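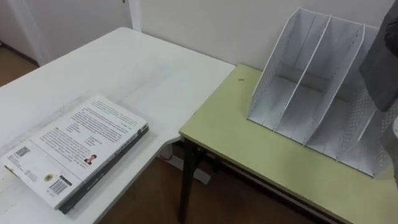

LARKDEN PUTS LABELS ON ITS BED LINEN, AT LAST

New Trendon range tells you which sheet is the double while it is still in the cupboard

For release: June

Surkstead bed linen maker Larkden has launched Trendon, a range of duvet covers, fitted sheets and pillowcases with the size woven into a coloured tape where a person standing at an airing cupboard can read it. The company has been making bed linen for a good while and accepts that it might have thought of this sooner.

The range goes on sale this month through Larkden's own website, its mill shop in Surkstead and 394 independent stockists. It comes in single, double, king and super king, and in 16 plain colours, two of which are grey. There were going to be more greys.

Each piece carries a short tape sewn into the seam at the foot end. On a single the tape is yellow, on a double it is green, on a king blue and on a super king dark red. The size is also written on it in words, for anyone who has lost the leaflet or never meant to read it. On fitted sheets there is a second tape, marked SIDE, halfway along each long edge. Anyone who has put a king size sheet on sideways, got three corners on, and blamed the mattress will know what it is for.

"We get a great many letters about fitted sheets," said Hatice Duman, head of product at Larkden. "They are mostly polite. A few of them have diagrams. The same complaint comes up over and over: the sheet is lovely and I can't tell which one it is. We used to put the size on a small white label next to the washing instructions, in the same small grey type, and after a few washes you could read neither. I wrote some of those labels, so I have no one to be cross with."

Larkden looked at its returns before starting work. Last year 3,113 fitted sheets came back to the warehouse with the box for "wrong size" ticked on the form. Staff in the returns room measured them as they came in, and a good share turned out to be precisely the size that had been ordered. They had been tried on the wrong bed, or the right bed the wrong way round. The customers got their refunds. The sheets were laundered and sold in the mill shop as seconds, where some were bought by people who then brought them back.

The duvet covers

The duvet cover has had more work done on it than the rest of the range, and took longer than planned.

The opening on a Trendon cover runs the full width of the foot end, and also a forearm's length up one side. This means the duvet can be laid in from the corner and spread out flat, without the customer having to climb in after it. Inside each of the top corners is a soft cotton loop, and two matching ties are supplied in the packet to stitch to the duvet, should the customer own a needle. The covers work without the ties. They work better with them.

Closures are buttons on the plain covers and poppers on the children's sizes. Zips were tried during development and dropped after testers reported cold metal on the feet. One tester liked it, and has been thanked.

"I wanted the side opening from the beginning and I was told it would look odd," said Todor Vlachou, who runs the cutting room. "It does look slightly odd, if you lie on the floor at that side of the bed and look up. I've done it, so I can tell you. From anywhere else it looks like a duvet cover. My view is that people who are lying on the floor beside the bed have other things on their mind."

The fitted sheets

Fitted sheets are cut with a deep box corner and elastic all the way round. Older Larkden sheets had elastic at the corners only, a saving made many years ago and regretted, in private, ever since. The new depth takes a modern mattress with a topper on it. It will also take an ordinary mattress without a topper, with a little fullness to tuck under. It will not take two mattresses stacked up, and the company would prefer not to receive any more photographs.

The pillowcases

Pillowcases are housewife style, with an inside flap deep enough to keep the pillow in overnight. They are sold in pairs with every double, king and super king set and singly with every single set. Extra pillowcases can be bought on their own, in all colours, for the sort of household that has six pillows on the bed and sleeps on two.

The cloth

All Trendon linen is woven from long-staple cotton by Spahić, the family weaving firm that has supplied Larkden with sheeting since before either business had a computer. The cloth is a percale, plain woven, crisp when new and softer after washing. It creases. Larkden does offer an easy-care polycotton in its other ranges and has nothing against it, but customers who want cotton percale to come off the line looking ironed are asking a lot of cotton.

Readers of bedding packets may notice that there is no thread count on the front of this one. It is on the back, in the same size of type as everything else. Ms Duman said the company had grown tired of the subject.

"Thread count is useful up to a point, and then it's a way of charging more," she said. "I've seen sheets with a number on the packet that would have to be knitted by spiders. We'd sooner people came into the shop and put a hand on it. There's a bed made up by the door. Please take your shoes off, as not everyone has."

The colours are dyed to wash at 40 degrees, and the white will go at 60. The tapes are dyed to the same standard and should still be legible when the sheet has been demoted to dust sheet. Tumble drying on low is fine. The care instructions have been rewritten in sentences, with the symbols printed alongside for those who can read them.

Product descriptions

Larkden has also rewritten the listings on its website, where some of the older ranges had been translated into English by a machine and, it seems, back out of it. One pillowcase was offered for several months as a "head bag, calm". It sold rather well, and the firm received two requests to bring the wording back. The Trendon listings have been written from scratch. Each gives the finished size in centimetres, what is in the packet, what is not in the packet, and which bed it fits.

The last of these matters more than might be supposed. A "double" bought abroad may be wider or narrower than a British one, and "king" is a word used with great freedom. The website now asks for the width of the mattress and suggests a size from that. Customers who don't know the width of their mattress are invited to go and measure it, and the page will wait.

Every packet lists its contents on the outside. A single set has a duvet cover, a fitted sheet and one pillowcase. A double, king or super king set has a duvet cover, a fitted sheet and two pillowcases. There is no flat sheet in any set. Flat sheets are available separately, under the name "flat sheet".

The packet itself is a drawstring bag cut from the offcuts of the sheet inside it, so it matches. It can be used for storing the set, for shoes, or for keeping other bags in.

Availability

The first production run is of nearly 4,000 sets, with a second to follow in the autumn when the cutting room has caught up. Single and double sets are in stock in all colours. King and super king sets are in stock in everything except Moss and Brick, as the dye lots came out closer to each other than anyone wished and are being done again.

Existing customers who would like to bring their older linen up to date can ask for a packet of loose tapes at the mill shop or by post. The tapes are free, one packet per household, and can be ironed on or sewn in. Larkden suggests sorting out which sheet is which before attaching them. The shop has a long table and a tape measure for anyone who would like to bring the whole pile in, and Mr Vlachou has offered to come down from the cutting room to settle disputes between couples, provided they are about sheets.

The mill shop in Surkstead opens at 9.30am and closes at 5pm. Parking is behind the building, through the arch, which is narrower than it looks from the road.

Notes to editors

Larkden designs, cuts and sews bed linen in Surkstead. It also makes tablecloths, to order, and tea towels whenever there is cloth left over.

Trendon is named after the street the cutting room stands on. The marketing department put forward several other names, among them one in Latin.

Samples for review can be requested from the Larkden press desk. Please state the size of the bed, having measured it. Samples do not need to be returned, and in the case of used pillowcases the company would rather they weren't.

Hatice Duman and Todor Vlachou are both available for interview. Mr Vlachou prefers mornings and will fold a fitted sheet for the cameras on request. He asks that it be filmed in one go, as it does not always come out the same.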